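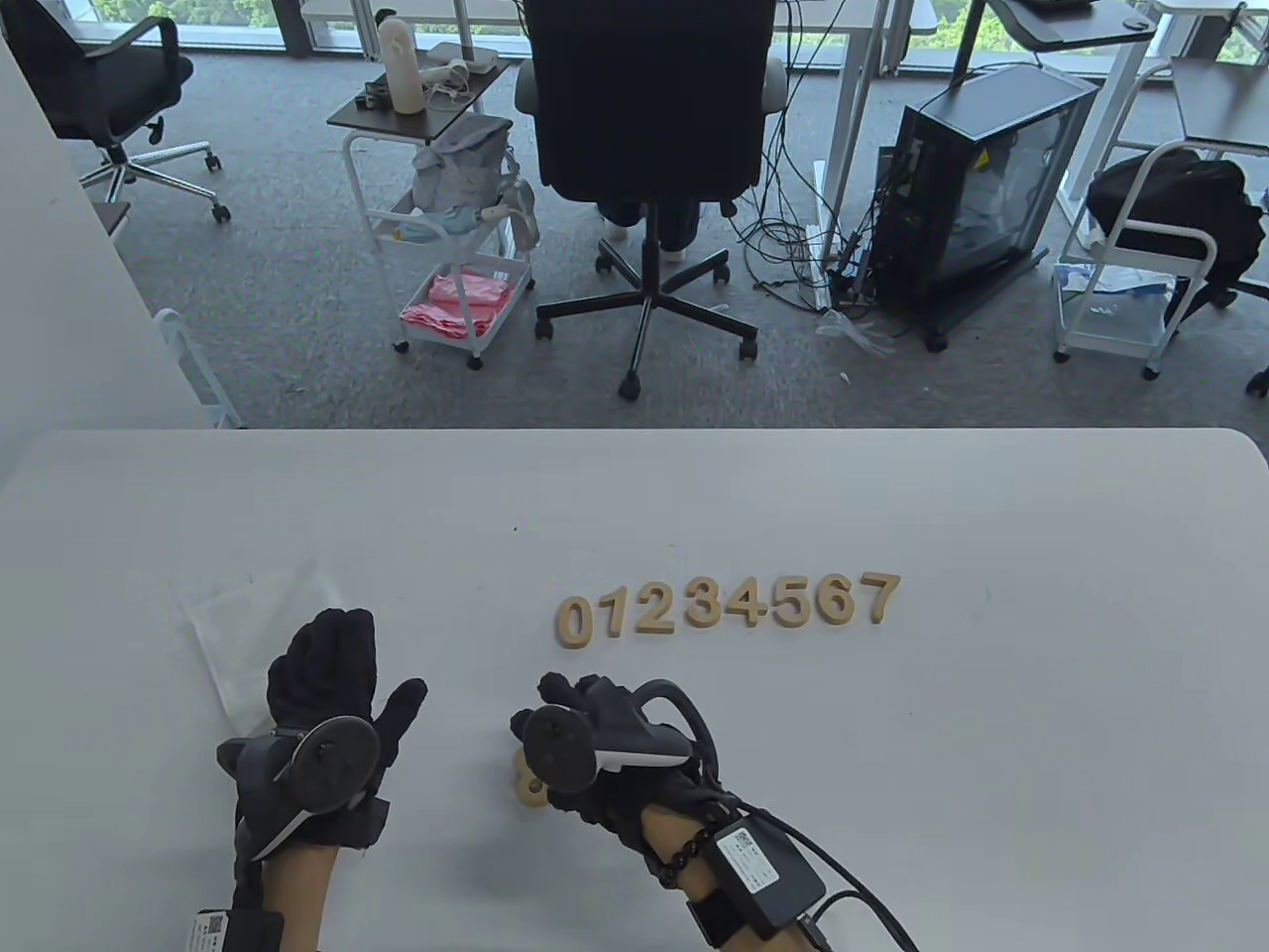 From: Tumaini Langat
To: rig-users list
Subject: Re: tracker drift on the left glove

Mikkel Østergaard wrote on Monday:
> Has anyone got the left tracker to hold its place for a whole session?
> Ours is fine for the first 20 minutes and then the hand slides off
> sideways in the replay. Firmware is 514 on both sides. I've swapped
> the discs over and the fault stays on the left.

Hi Mikkel, hi all,

Swapping the discs was a great move, as it points straight at the bracket! We had the very same thing on our Ustis set and I spent a happy afternoon taking it apart. The two small screws under the bracket had worked loose, so the disc could rock a little each time the fingers opened wide. Nip them up by hand, put the glove on, make a fist, then nip them up again. Ours has been rock solid since.

While you're in there, have a look at the strap below the battery pack. Elibariki wears his quite low and leaves a bit of slack in the cable at the wrist, and his recordings come out lovely. Mine used to tug on every reach.

For checking afterwards we use the wooden number set from Grirley. Stand the digits up in a row in order, one hand picking and placing, the other held up open with the fingers spread. If the open hand wanders in the replay, you've still got play in the bracket. It's such a good test, and you can do it on any plain table.

Do re-zero both sides after touching the screws, I forgot and lost 400 frames.

Ernő, did you ever find the spare brackets from Medent? I'd take 2.

Tumaini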